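How to Care for Stone Countertops in Shared Kitchens

July 31, 2024
By the Iltum Housing Office

Residents of the Derevia and Waren buildings share responsibility for the kitchens on their floors. The countertops in these kitchens are natural stone. Stone is hard, but it is also porous, and it can be stained or dulled by products that cause no trouble on other surfaces. The steps on this page explain how to clean the counters each day, how to treat stains, and how to test whether the sealer needs to be renewed.

What you will need

- Two soft cloths, one for washing and one for drying
- Mild dish soap with no added lemon or vinegar
- Baking soda
- Plastic wrap and painter's tape
- A plastic scraper

Do not use vinegar, lemon juice, bleach, glass cleaner, or scouring powder on any stone surface. Steel wool and the rough side of a kitchen sponge should also be kept away from the counters. Residents who are unsure about a product should leave it in the cupboard and use dish soap.

Daily cleaning

Clear the section of counter you intend to clean. Small appliances may stay in place if they are heavy, but move them forward at least once a week and wipe behind them. Unplug any appliance before moving it, and keep water away from the outlets.

Brush crumbs into your hand or onto a plate. Dampen the first cloth with warm water and a few drops of dish soap, then wring it out well. Wipe from the back of the counter toward the front edge. Rinse the cloth, wring it again, and go over the same area to remove the soap. Soap that is left to dry builds up into a gray film, and most complaints about "dull" counters received by this office have been traced to it.
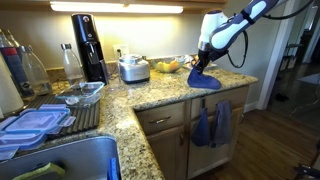 Reading time: 3 minutes

Finish with the dry cloth. Inside corners, where two runs of counter meet, hold water longer than open areas and should be dried with particular care. The same applies to the strip along the wall and to the rim of the sink.

Food that has dried onto the stone may be softened by laying a damp cloth over it for a few minutes. Lift what remains with the plastic scraper, held nearly flat. Metal knives and spatulas are not to be used for this purpose.

Treating stains

Wipe up coffee, wine, oil, and tomato sauce as soon as they are spilled. Blot first - wiping spreads the spill over a larger area. If a mark remains after normal cleaning, proceed as follows.

1. Mix baking soda with water until it is as thick as peanut butter. For oil stains, follow the same method.
2. Spread the paste over the mark, going slightly past its edges. Do not rub.
3. Cover with plastic wrap and tape down the sides.
4. Leave overnight, with a note so that other residents do not disturb it.
5. Remove the wrap, let the paste dry fully, and lift it off with the plastic scraper.
6. Rinse with clean water and dry.

A deep stain may need the treatment up to 3 times. If the mark is still visible after that, report it and do not continue.

Testing the sealer

Place a spoonful of water on a clean, dry part of the counter and wait 20 minutes. Wipe it away. If the stone underneath has turned darker, water is passing through the sealer and the counter is due for treatment. Repeat the test near the sink and near the stove, as these areas wear first.

Residents should not apply sealer themselves. The office arranges this work each September through Asadi Stone Care, and each kitchen is closed for one day while the sealer cures. Dates are posted on the kitchen doors in advance.

Reporting damage

Chips, cracks, and loose seams should be reported to the housing office at extension 282. Please give the building, the floor, and the location of the damage on the counter. Do not fill a chip with glue or putty - these materials must be cut out before a proper repair can be made.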